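Pradisano Two-Arm Teaching Bench

Bench-top cell for recording tasks by remote control or by hand guiding. Two follower arms, frame, cloth surround, software. Ships part built. Lead time 8 weeks at the moment, sorry, sometimes less, ask.

In stock: followers, frames, cable sets
Waiting on: leader handles (next lot due May)

What it does

You hold the leader handles, the two arms on the bench copy you. Everything gets logged while you do it, joint angles, gripper opening, camera frames, all on one clock. Do the task a good few times, tidy up the takes, train on them. Or skip the handles, press the soft button on the wrist and push the arm round yourself. Slower but good for one-off poses and for people who get muddled with the handles.

Most buyers use both. Hand guiding to set the start pose, handles for the rest.

Arms

Same arm left and right, white links, black joints. Reach 630 mm from base centre to fingertip. Grippers are parallel, finger pads swap out with 2 screws. Status lights on the gripper body. Cable runs along the outside of the arm on purpose, you can change one in a few minutes without opening a joint. Leave slack at the elbow. Too tight and it will tug at full stretch, too loose and it catches on the wrist. Clip positions are in the build sheet, please do read that page.

Both arms bolt to the front rail and reach away from you. Base plates slide, so set the spacing to suit the job before you start recording and then dont touch it. Moving a base halfway through a set means the earlier takes no longer match. 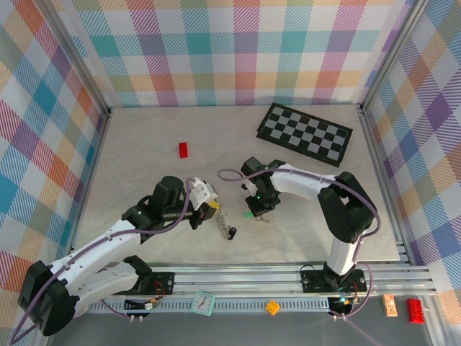

Small fiddly things are what the bench is for. Chain, blocks, caps, bits of bent metal, things that need one hand to hold and the other to do something. Chain is a good test of an operator, by the way. It never lies the same way twice so you can't get by on habit. Anel Jacobs, who does our operator training, starts people on blocks in the morning and has them on chain after lunch. Expect the first hour of takes to be rubbish. Keep them anyway, in a separate folder, the failed grabs are handy later.

Remote control

Leader handles are called Skeseck, sold as a pair, left and right not interchangeable. Trigger for the gripper, thumb switch to freeze. Freeze holds the follower where it is so you can rest your arms or shift your grip. When you unfreeze, bring the handle back close to the follower pose first, it wont rejoin until you do. Not a fault, please stop sending them back for this.

Wired only. We tried wireless, it was laggy, dropped it.

Surround and table

Cloth panels on the back and both sides, metal posts at the corners, rails down the sides of the table. Patterns vary by batch, plaids mostly, plain grey to order. Panels come off for washing. If you want the trained arm to cope with different backgrounds, get a second set and change over between sessions. Top is pale and wipes clean.

Checkerboard panel for camera calibration is sold seperately. Run the calibration again whenever a camera gets knocked.

Software

Wokitz recorder, licence included for one bench. Start and stop by foot pedal or keyboard. Mark a take good or bad as you finish it, add a note if you like. Playback runs the take on the real arms at quarter speed so you can see whether it makes sense before you train on it. Exports to plain folders, no lock-in. Older Ondieki recordings can be imported, but gripper values need rescaling, there's a script.

Speed cap is on by default. Leave it on for new operators.

Needs

Solid desk, sturdy one. Bench with both arms and frame weighs nearly 165 kg crated, less once the packing is off, so plan for two people and a trolley. One mains socket for the arms, another for the PC. PC not included. Emergency stop is included and must be plugged in or nothing moves.

In the crate

Two follower arms, with grippers
Front rail, side rails, corner posts
Tabletop
Cloth panels, one set
Control boards and cable set
Foot pedal
Emergency stop
Build sheet, printed

Not in the crate: handles, cameras, checkerboard, spare finger pads.

Orders and questions

Tassanee Boonyarit handles orders and spares. Use the form, say which finger pads you want and what sort of objects you'll be handling, saves a round of emails. Spare cables go out same day if you get the order in before 2 pm.

Returns: unused only, original crate.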